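## 3. Setting up the spoon rest

I do this bit on a pale, plain table — it's much easier to see what's going on. You'll want the two wooden blocks (the long low one and the chunky one) and a spoon with a fat handle.

1. Put the long block down first, further away from you, lying lengthways.
2. Set the chunky block nearer, more or less parallel. Leave a gap as wide as a block is thick.
3. Lay the spoon across on a slant, bowl on the far block, handle over the near one.
4. Let the tip of the handle stick out past the front. It shouldn't touch the table.

**Note:** I tried a wider gap all through September and the spoon kept dropping in, so please don't bother!

**Caution:** don't push the bowl down to "settle" it. Angus Innes did that with mine and we were hunting for the spoon under the dresser.

If it rocks, turn the chunky block round and try again — mine sits better one way than the other.
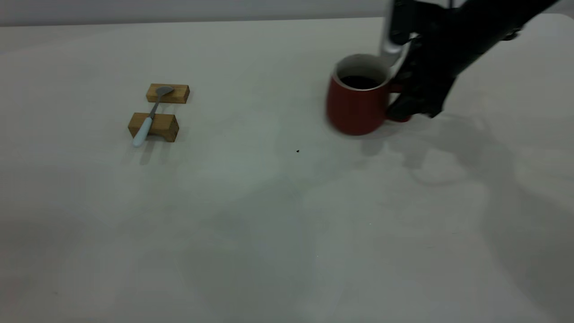
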